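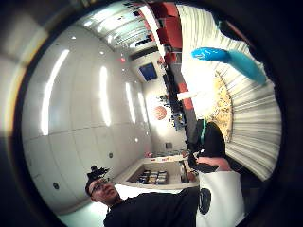 What is celebrity news? It is reporting on the private and working lives of people who are already known to the public, usually written for readers who follow those people week after week.

# Chapter 2: Where the Stories Come From

Most short celebrity items begin with something the celebrity has published. A singer posts from a hotel room, an actor's sister puts up a wedding photograph, and within the hour a reporter has turned it into 190 words with a headline. No interview has taken place and no phone call has been made. This chapter looks at that kind of story, at the older kinds that came before it, and at the checks a reporter should make on each.

## 2.1 The three main sources

A celebrity reporter works from posts, from people and from papers. Posts are anything the celebrity or someone close to them has made public. People are agents, publicists, friends and former colleagues. Papers are court filings, company records, property sales and so on.

Posts are the cheapest source, and they now fill most of the page. On the entertainment site Clora, where Beatrice Mugo was deputy editor when she gave us access to her desk's log, 228 items were published in August. The log lists the source of each one. Posts come first by a long way, and papers come last.

Mugo's own rule for posts was short. The reporter had to open the post, read the whole caption and note the time. Working from another site's account of it was not allowed. 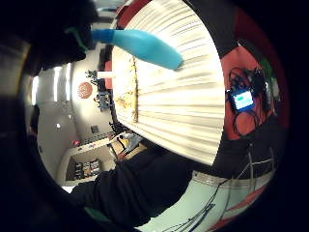 The rule was brought in after a mistake. A reporter on the desk had read on a rival site that the television presenter Delwyn Bright was leaving the quiz show Stesik. Bright's caption said that he was leaving the studio, and it had been written at the end of a day's filming. Clora's story stayed up for two hours, and the correction was read by far fewer people than the story had been.

You will meet this case again in Chapter 5, where we deal with corrections.

## 2.2 Publicists

A publicist is paid to get a client into the news, or to keep them out of it. Both jobs involve talking to reporters. Akinyi Mfinanga represented the singer Sang through the release of the album *Lillano*, and her emails to the press from that period are reprinted at the back of this book. Read them before you go on. Note which facts she offers freely, and which questions she answers with a fact about something else.

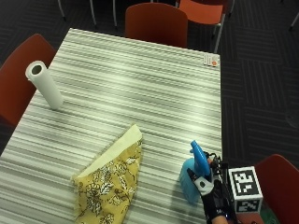 *Page last changed: 11 Jan 2022*

Reporters often describe a publicist's statement as coming from "a source close to" the singer. If the publicist has asked for this, the reporter must decide whether the reader is being misled. Different newsrooms draw the line in different places. Dennis Mushi, who edited a weekly magazine, allowed the phrase only when the person quoted was not being paid by the celebrity. Diane Desjardins allowed it in any case where the facts had been checked elsewhere.

## 2.3 Family members and children

Relatives of a famous person may be well known themselves, or may never have spoken to a reporter. Children need separate thought. A parent who shares a birthday picture with followers has made a choice about that picture, and a news site that copies it makes a second choice.

Before using such material, find out whether the account is public, whether the child's school or home can be identified, and whether the post is still up. Write the answers in your notes with the time you looked. Section 2.4 sets out what to do if the post is taken down after your story has been published.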